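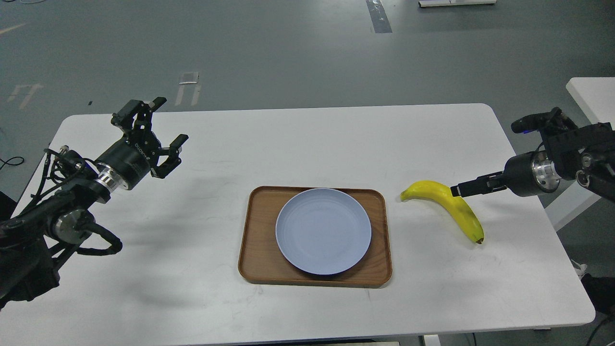 Trays, plates and the white table: quick tips

Writing this between loads of washing so excuse the short bits. Mostly breakfast stuff, mostly the table.

1. Tray first, plate second
Plate in the middle of the tray, or a touch toward the back like the blue one on ours. Leaves a strip of wood at the front for toast crusts, a spoon, whatever. Fruit can sit straight on the table. A whole banana has its own wrapper, doesn't need a dish.

2. Scuffs on a matte white top
Ours has plenty, faint grey ones. Order to try things in:
- damp cloth, plain water
- drop of dish soap, warm water, wipe, rinse the cloth, wipe again
- bicarb paste, fingertip only, tiny circles, no pressure
- stop there
Don't go at it with the green scourer. Matte goes shiny in patches and you can't put it back. I did a patch the size of a saucer on the old Gratell table and ended up parking the fruit bowl on it for good. Melamine sponges same story, just slower. If you must, try it on the underside of the edge first.

Grey marks are very often metal or the unglazed foot of a plate getting dragged. Run your thumb round the bottom of your plates. Rough ring? Rub it with another plate's rough ring, over the sink, few turns, rinse. Takes the worst off.

3. Wooden trays
Never soak. Never dishwasher. Wipe with a wrung-out cloth, wipe dry straight after, stand it on its long edge to air. Flat on the bench it dries on one side only and then it rocks.
Oil when the wood looks pale and thirsty. Food-grade mineral oil, thin coat, leave it overnight, buff in the morning. I do ours in March and then again when I remeber. A 222 mL bottle has lasted ages. Get into the corners where the rim meets the flat part, old toothbrush is best, crumbs pack in there and go hard.
Olive oil, no. Goes sticky and smells like an old chip pan.
Curry or beetroot stain: lemon half and salt, rub along the grain, rinse quick, dry, oil again.

4. Pads under the tray
Stick-on felt dots, the small ones. Four corners plus one in the middle if it's a long tray. Parnix do a sheet of 40 and I have never once finished a sheet. They do soak up spills so swap them when they go grubby. Clear silicone bumpers are better if you're always wiping, but they grip, so you have to lift and not slide. Good habit anyway.

5. Pale plates
Tea stains and cutlery marks show more on light blue than you'd think. Bicarb and a wet cloth for the tea. For the cutlery marks a bit of cream cleanser made for ceramic cooktops, rinse really well. Stack with a square of paper towel between if they're ones you like.
Shallow plates with a little lip are fine for sliced fruit, hopeless for porridge. Learned that on a Wednesday, five minutes before school.

6. Bananas
- Speckles are good. A few speckles = eat today or tomorow.
- Keep them off the apples unless you want them ripe fast.
- Bunch going too quick? Split them up, wrap the stem ends. Helps a bit. Not a miracle.
- Fridge is OK once ripe. Skin goes brown, inside holds up a few more days.
- Past it: peel, chop, freeze flat on a tray, then bag. Freeze with the skin on and you'll be sorry, its like peeling a wet sock.
- Don't leave a very ripe one on bare oiled wood overnight. Sticky mark.

7. Rounded corners
If you've got kids, worth paying for. The Kubo tables we looked at had them and so did a cheaper one, $82 second hand, which needed a leg tightened and nothing else. Only catch is tablecloths, the corners droop. Clip them underneath with cloth clips or skip the cloth and use the tray.

8. Storing the tray
Upright beside the fridge, not on top of it (warm air, warping). We have a Cototell file rack, gap wide enough for two trays and the chopping board. Measure first. Our biggest tray is 38 cm across and stuck out of the first rack I bought.

9. Wipe order, end of breakfast
Fruit off, plate to sink, tray shaken over the bin, table wiped, tray wiped last with the cleaner side of the cloth. Cloth on the tap to dry.

Next lot will be tea towels and that smell they get.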